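Bench notebook, Kinex cell
Jan 10, 2020

Started on the grippers before anything else, because the left one has been dropping small parts since November and I was tired of blaming the software. Pulled the fingers, cleaned out the grit, put them back with fresh screws and closed them slowly to look at the gap. The Willems manual wants the jaws to come together even along the whole edge, and on my first try they didn't! Backed off, shimmed one side, tried again. Much happier now.
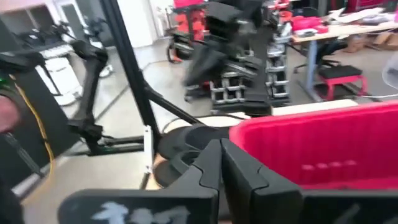 Did you put threadlocker on those screws this time? They walked out on us twice last fall.

Yes, the blue stuff, all of them. Let it sit 65 minutes while I reran the wrist cable (it had been rubbing on the elbow, so it got new sleeve and a looser loop).

Next up was the red bin. We teach the reach heights off its rim, and if the bin has crept along the table every pick comes in off. I pushed it back to the tape and jogged down over the rim at the slowest setting, hand on the stop button the whole way.

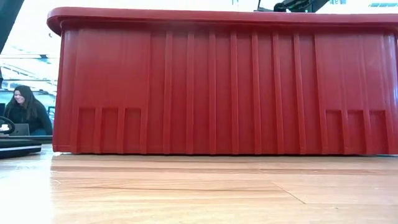 A note penciled in later says the rim flexes when the bin is full, so teach it loaded or leave more room. Fair point, and I hadn't thought of it. I added 11 mm to the clearance and saved it as a new height, old one kept just in case.

Then both arms up to the park position to see whether they'd hold there with the brakes on. I watched them through a whole cup of coffee and wrote down the joint readings before and after - the shoulder on the left is the one to keep an eye on.
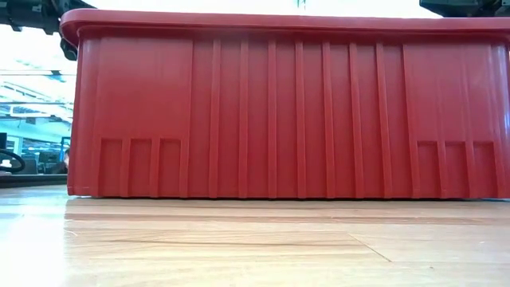

WRIST CAMERAS

Prulell mount was loose again, same screw as always. Snugged it up, then reran the Zodanent calibration at normal speed. Fast moves over the table still smear badly, so I'm going to try a shorter exposure and see if the overhead lights are enough for it. 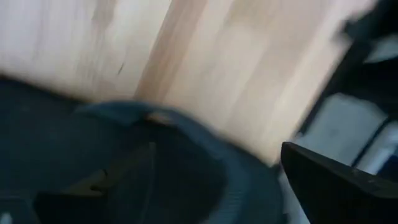 Slowing the approach was the other suggestion, and cheaper than fiddling with exposure, since the arm has to brake there anyway. OK, I'll try that first. Speed limit near the table goes down 2 steps, exposure stays put.

To do: order finger pads, relabel the spare cable, copy the new heights to the backup.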